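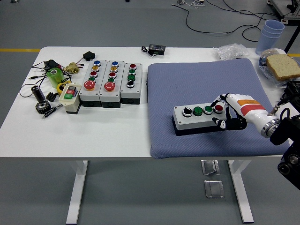 The red button, far right of the row.

So my aunt left me a car wash. I know! Other people get earrings. I got the Miledora Auto Wash, two bays and a vacuum that coughs, plus a note taped inside the office door: "Do not let it get to 7."

I called her old bookkeeper (lovely woman, shouts into the phone) and she had no idea what it meant. Neither did the guy who delivers the soap. I figured it was a pressure thing, or maybe closing time, and I opened up on a gray morning in April with $30 in the register and a doughnut.

The first six cars were fine. Then a long green Dekker sedan rolled in with nobody I could see behind the wheel, and the brushes started up by themselves, and the whole place smelled like the ocean. We're 700 miles from the ocean! I stood there holding my doughnut and thought, well, that would be number seven.

I hit stop. The brushes slowed down, kind of sulky about it. The sedan's window slid open an inch and a voice, very polite, asked if my aunt was in.

"She passed," I said. "In February."

It was quiet for a while, just dripping. Then the voice asked if I still did the wax.

I told it the wax was extra.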